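Iltura returns to the screen in February, and its makers would like you to keep your expectations reasonable

Prelari has confirmed that all 81 episodes of Iltura, the action series about a stunt pilot and her talking seaplane, will be released on disc and streaming in February. The set comes from a new scan of the original film negatives, apart from two episodes for which the negatives are missing.

Press releases for old television tend to promise that the show has never looked better. Prelari's head of restoration, Everett Mahmoud, would not sign off on that sentence.

"Some of it looks very good," Mahmoud said. "The flying footage looks good. The cockpit was a plywood box with a painted sky behind it, and now you can see the brush strokes. I was asked if we could soften that. I said no. People paid for the brush strokes back then and they can have them now."

The series followed Captain Dale Corrie and her plane, Ismail, through a long run of smugglers, crooked mayors and one twin sister. Its best-known story, the two-part "Night Over Plarkico," had Ismail chased across a lake by a radio-controlled hydrofoil. Fan magazines claimed for years that the chase used 2,000 gallons of burning fuel. Prelari went through the production paperwork and found a bill for 300 gallons, plus a fine from the county.

Other well-loved stories did not hold up much better. The hydrofoil did not sink by accident on the last day of filming. It was sold. The pilot episode was not banned anywhere that Prelari could find.

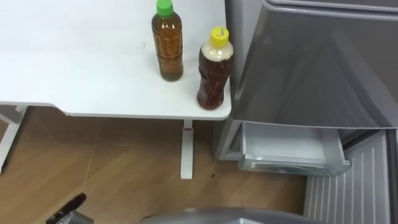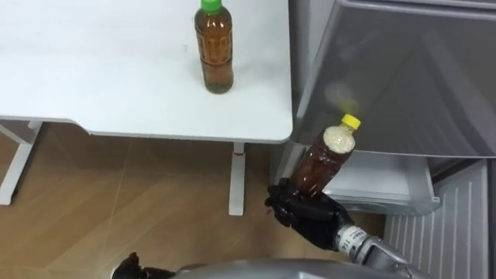
Mansa Annan, who wrote 14 of the scripts and recorded new commentary tracks for the set, said she was surprised anyone was still arguing over the show.

"We had six days an episode and a plane that leaked," Annan said. "I have read that the series was a careful study of loneliness. I would love to have written that. Mostly I was asked where the explosion went."

Annan does stand by "The Quiet Engine," the third-season episode in which Ismail loses its voice and Corrie has to fly home alone. The network disliked it and aired it opposite a boxing match. It appears here at its full length for the first time, with four minutes of footage put back. Annan thinks two of those minutes are worth having.

The music has been handled with the same caution. Composer Muammer Değirmenci's theme is present on every episode, but several pop songs heard in the first broadcasts could not be cleared. Prelari has listed each replaced song in the booklet, by episode and scene, so that buyers can check before they open the box.

A new surround mix is included. So is the original mono track, and mono is the default.

Extras include a 50-minute documentary directed by Puspita Latuheru, a reel of flubbed lines, and the unsold script for a spin-off about the hydrofoil, read aloud by a cast of stage actors. Latuheru's film speaks to stunt crew, model builders and the sound editor who gave Ismail its voice by running an actor through a broken intercom. It does not include the series lead, who declined to take part.

A numbered edition of 800 copies adds a cloth-bound episode guide by television historian Tirta Pattinasarany. The guide has no discs in it that the standard set lacks, and the episodes are the same in both. Prelari has no plans to print more – though it said that about its last box set too, and then did.

A reboot has been rumored since last spring. Prelari does not own the remake rights and has not seen a script.

Review copies are available to press on request from the Prelari publicity office. Streaming screeners will cover the first season and both parts of "Night Over Plarkico."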